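# Draltereo – where does it go?

A small open dataset of household waste sorting rules, town by town, in plain English. 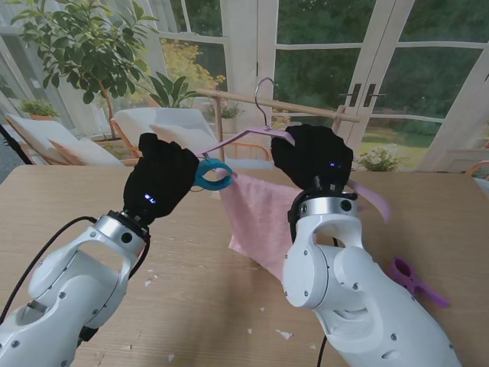
Every town seems to have its own idea of what belongs in which bin, and those ideas live in PDF leaflets, fridge magnets, and web pages last touched years ago. Draltereo pulls them into one set of tables you can search, join, and argue with. I've been working on it in the evenings for a good while now and I still get excited when a new town goes in (yes, really, over bin leaflets!).

Current release: 10 August 2023. Maintainer: Sunita Ahuja.

## What you get

- `items.csv` – 286 household items with a short name, a longer name, and the everyday words people use for them
- `rules.csv` – one row per item per town, with the bin or drop-off point the town gives
- `towns.csv` – the 28 towns covered so far, with the collection type and the year of the leaflet we read
- `notes.csv` – free text, mostly the odd local exceptions
- `scripts/` – the checks I run before each release

All files are UTF-8 with a header row. No spreadsheets and no merged cells, ever again.

## Columns in `rules.csv`

| Column | Type | Meaning |
|---|---|---|
| `item_id` | text | Matches `items.csv` |
| `town_id` | text | Matches `towns.csv` |
| `route` | text | `curbside`, `dropoff`, `special`, `trash`, or `unknown` |
| `prep` | text | What to do first, such as rinse or remove the cap |
| `limit` | text | Any size or quantity limit, copied as printed |
| `source_page` | integer | Page in the leaflet, blank for web pages |
| `checked_by` | text | Initials of the second reader |

`unknown` means the leaflet doesn't mention the item. Please don't read it as "no". A lot of towns will happily take things they never got around to listing, and some will turn away things you'd swear were fine.

`special` covers anything with its own event, appointment, or locked cabinet: paint, old batteries, pool chemicals, fluorescent tubes, smoke alarms. This was the hardest category to get right and it's the one I'm proudest of. Vakley alone uses four different names for its hazardous waste day, all in the same leaflet!

## Quick start

```
git clone <this repo>
cd draltereo
python scripts/check.py
python scripts/lookup.py --town vakley --item "aerosol can"
```

You should see:

```
route: special
prep: leave cap on
limit: none given
```

The lookup matches on everyday words too, so `"spray can"` gets you the same answer. If it finds more than one match it prints them all and lets you choose.

## How the rules were collected

Two people read each leaflet separately and fill in a blank sheet. Then we compare. Where the sheets disagree, we go back to the page together, and if it's still unclear the row gets a line in `notes.csv` and `route` is set to whichever answer is more cautious. Nearly all the disagreements come down to one word, "rigid", which every town seems to use and hardly any define.

We started with a list of around 2000 item names copied straight from the leaflets. Lots of those were the same thing in different clothes ("milk jug", "gallon jug", "plastic milk bottle"), so they were grouped by hand. The grouping table is in `scripts/aliases.csv` and it's fun to browse.

Petersen was the first town to go in and it set the pattern for the rest. Its leaflet is a joy: big type, clear headings, a phone number that gets picked up. If you're designing a leaflet of your own, go look at theirs.

## Good uses

- Comparing how neighboring towns treat the same item
- Building a lookup page for your own street or building
- Teaching joins and messy text matching with data people have feelings about
- Spotting items that hardly any town covers

Someone in Vomen printed the local rows as a one-page sheet for an apartment mailroom and sent me a copy. I can't tell you how happy that made me.

## Please be careful with

- **Dangerous items.** Fuel, flares, ammunition, and gas cylinders are in `items.csv`, but always call the town before moving any of them. The table can be out of date and the phone line won't be.
- **Dates.** Towns change haulers and the rules change with them. Check `leaflet_year` in `towns.csv` before you rely on a row.
- **Coverage.** Smaller towns with no web page are underrepresented. Don't use this to say what "most towns" do.
- **Businesses.** These are household rules only.

## Known problems

- `limit` is raw text and mixes inches, gallons, and "a reasonable amount"
- Three towns have separate rules for apartments, and for now those sit in `notes.csv`
- Seasonal yard waste is only half done
- `lookup.py` doesn't handle plurals ending in "ies" (batteries works because I cheated)

## Adding a town

Open an issue with a link to the leaflet, or a scan if it's only on paper. Scans at 30 percent size are too small to read, so please send the full page. Copy `templates/blank_town.csv`, fill in what you can, and leave the rest as `unknown`. Half a town is still welcome – someone else will pick up the other half, and it's usually me.

The next batch goes in during September, and I'd love to have a few more places with odd rules in it. Corrections to existing rows are merged as they come.

## License

Data: CC BY 4.0. Scripts: MIT. The leaflets themselves belong to the towns and aren't included here.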